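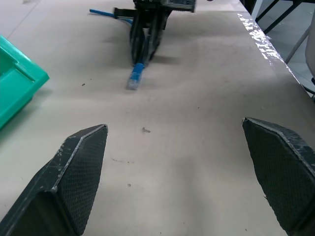

Broadband in the back bedroom, cable or mesh?

trefor_j
Moved to Fostcombe in July and the wifi upstairs is hopeless. The router's by the front door and I work in the back bedroom. Do I run a cable or buy one of those mesh sets? Budget is up to 300 quid, but I'd love to spend less!

milagros_s
Cable, every time. We did ours in an afternoon, along the skirting and up through the airing cupboard (mind the pipes). Cost us 15 quid plus a packet of clips.

Arnel B
Disagree, sorry. Fine if you own the place and don't mind drilling, but I've had mesh for ages and never think about it. My mum could set it up.

milagros_s
Until everyone's home and your video call freezes, Arnel!
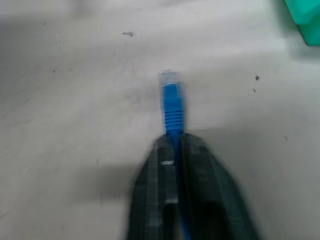 Also get a ready-made lead if you can, Trefor. I tried putting my own ends on once and wasted most of a bag of them.

Jennylyn V
What are your walls like? Ours are thick old stone and mesh was useless, one bar on the landing and then nothing. Sent it back.

trefor_j
Brick downstairs, plasterboard up. We do own it, but my wife isn't keen on holes.

Arnel B
Plasterboard's no bother for mesh. Buy it somewhere with easy returns and try it for a week.

milagros_s
Or go outside and back in through the wall, one hole behind the desk and she'll never see it. Use outdoor cable though.

trefor_j
Right, measuring up tonight. Will report back.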